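Drumcombe Allotment Society – what we talked about in November

I took the notes again, so blame me for the spelling. We kicked off just after seven with 10 of us round the table, which is good going for a wet night.

Water first. The bill came to £618 and there was a fair bit of grumbling. Berkay Yüksel thinks the trough by the Limham gate has been dripping all summer and I'm inclined to agree with him – my boots certainly do! He'll fit a new float valve before the frosts. Agreed.

Rents stay at £40 a plot. Yi-chun Shih wanted a half-plot rate for beginners and we went round and round on that one. We'll vote in the new year.

Seed order: get your lists to me by the end of the month please, and write clearly. Last year I ordered 60 leek plugs for someone who wanted beans.

Bonfires next. After dusk only, and not when the wind is blowing towards Mok Lane. Two people voted against (you know who you are).

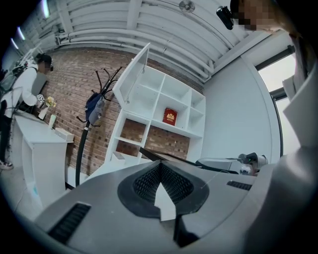

Last thing was the shared compost bays. We're turning the left one in spring and leaving the other alone, so no more cabbage stalks in there until I've put the sign up. We finished at ten to nine and I locked up.

Shared 10 times · 3 comments

Plot 9: Is the half-plot vote open to the waiting list?

Berkay: Valve bought, fitting it this weekend.

leekless: It was me. I still want beans.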